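Drying Time: Phyllis Naylor on Water, Weight and Finished Wood

Phyllis Naylor has run the finishing room at Sedgwick since the company moved out of its first building. Sedgwick makes tabletops and small board goods for offices and rental apartments, and Naylor decides what goes on the surface and how long it sits before anyone stacks it. She spoke in the office above the finishing room one afternoon in October, with a hygrometer on the desk that she checked twice.

The main subject was moisture. Naylor holds that most complaints about clear finishes are complaints about the board underneath.

"People call and say the finish cracked," she said. "I ask what the board measured when it was coated. They don't have a number. The coating is a thin film on something that changes width all year. If the board was too wet going in, the film is going to be pulled."

Boards arrive from the kiln and are held in the conditioning room until the readings settle. Her rule is three readings per board, one near each end and one in the middle, taken at the same depth. A board passes when the three agree closely enough to satisfy her chart, which hangs by the door and which she has revised by hand. A board that fails goes back on the rack with the stickers turned.

"The average is no use to me," Naylor said. "One dry end and one wet end can average out to a very nice board. Then it cups."

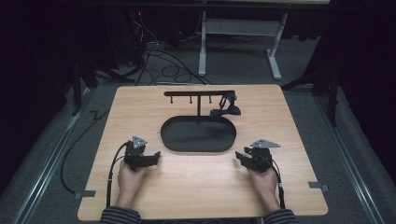 A pale board top with rounded corners, in use as a work surface.

Corners come up early in any discussion of film thickness. A liquid coating draws back from a sharp edge as it cures, and the film there ends up thinner than on the flat. Sedgwick breaks every edge before sealing. Naylor would like a larger radius on everything, but the sales side prefers a crisp outline, and the current profile is a compromise that she describes as "enough to hold a film, if the sanding is done right."

The sanding is the responsibility of Beverley Stockdale, who joined the second half of the conversation. Stockdale stops at a coarser grit than many shops do. Past a certain point, she said, the scratch pattern is too fine for the sealer to grip.

"You can polish raw wood until it looks finished," Stockdale said. "Then you put a water-based sealer on it and the fibers stand up anyway. You have spent an hour on something the first coat undoes."

Her sequence is to sand, wipe with a damp cloth, let the grain rise, and knock it back with a worn sheet of the same grit. The wipe is done with plain water. She has no objection to people who skip it and sand after the first coat – the result is close – but it uses more sealer.

For most of its history the shop used an oil-based varnish. The change to Vindarine, a water-based clear coat, was made to shorten the line. Naylor was against it at first. The early test panels looked cold to her, with none of the yellowing that customers had come to expect.

"On a pale wood it turned out to be the right choice," she said. "Oil takes a pale board and makes it the color of weak tea. Some people want that. The ones buying pale wood mostly don't."

Vindarine goes on in thin coats. A full cure at the shop's normal temperature takes 72 hours, and Naylor will not release boards earlier, whatever the shipping desk says. The surface is dry to the touch long before that, which she considers the source of most damage. A board that feels dry gets stacked, and the packing foam prints into the film.

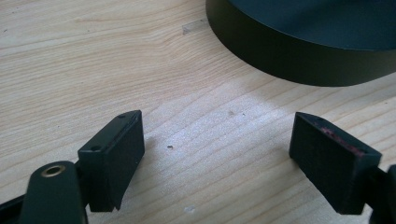
Sheen and glare

Naylor keeps two sheen levels in stock and recommends the lower one for anything placed near a window. A flatting agent scatters reflected light, so a lamp shows as a broad haze on the surface with no hard outline. The cost is clarity. Too much agent and the figure in the wood looks gray, particularly at a low angle.

She tested a competing product, Branuvora, for the same purpose. It leveled well but needed constant stirring, and the last boards from each can came out flatter than the first. "That is a stirring problem, so it is our problem," she said. "But I have to buy something my crew can use at four in the afternoon."

Stockdale's remaining complaint is with repairs. A worn oil finish can be scuffed and recoated in one area. A water-based film shows the border of the patch, and she usually recoats the whole face. For small marks she uses Drasedo, a paste wax, and tells customers plainly that it will have to be reapplied.

Asked what buyers should do at home, Naylor kept to maintenance. Wipe spills, use a damp cloth, avoid silicone polish. Silicone gets into the pores and any later coat will crater over it. She has had boards returned for refinishing that could not be recoated until they were stripped to bare wood, and she now asks about polish before quoting a price.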